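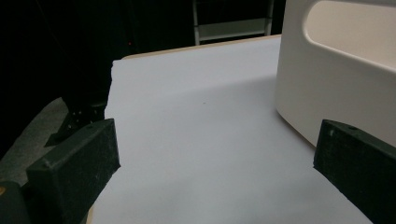
4.2 Comparing the two finger sets on the hand-held tool

Figure 3. View from the tool's own camera over the pale table, with the block fingers fitted and held apart. A large white plastic container stands to the right.

We had meant to spend only a short while choosing fingers, and in the end it took up a good part of February. The hand-held tool built at Tolasgate accepts 2 sets: the slim Niltska fingers, which taper towards the tip, and the plain black blocks that Mathis Hervieu drew up as a stopgap and which we have all grown rather fond of. Both sets were tried with the same camera, the same mount and the same table, so that any difference in the recordings could fairly be put down to the fingers themselves.

Our first worry was how much of the picture the fingers would take up. The blocks are bulky, and as Figure 3 shows they reach well into the lower part of the view from both sides. Even so, the gap between them leaves a generous stretch of table in sight, and the dark fingers stand out clearly against the pale surface even in dim light. This was a great help to Frøydis Tveit, who marked the inner edges of the fingers by hand in 1,612 still pictures. She found the Niltska tips harder to place, as their polished sides pick up the colour of whatever is near them.

The second question was how each set would cope with large, smooth things that cannot be held around the middle. Containers with a cut-out handle, such as the one in Figure 3, were a useful test, for the person holding the tool has to bring one finger through the opening and close on the wall. Eilif Nyberg and Wilma Rutherford each made 40 attempts with each set, resting whenever they liked — the tool is not light, and tired wrists make for poor recordings. The slim fingers went into the opening more easily, while the blocks gave a steadier hold once closed. Of the attempts with the Niltska set, 11 ended with the container turning in the grip. We saw the same turning with the blocks only when the wall had been caught close to a corner of the opening.

We should add a word on lighting, which we kept low on purpose, having learnt from earlier work with the Zenard arm that a brightly lit table flatters nearly any camera. Shadows from tall objects did fall across the table in many recordings, and we left these in. Aslak Halvorsen's finger tracker, described in Section 4.3, was run on both sets without any change to its settings.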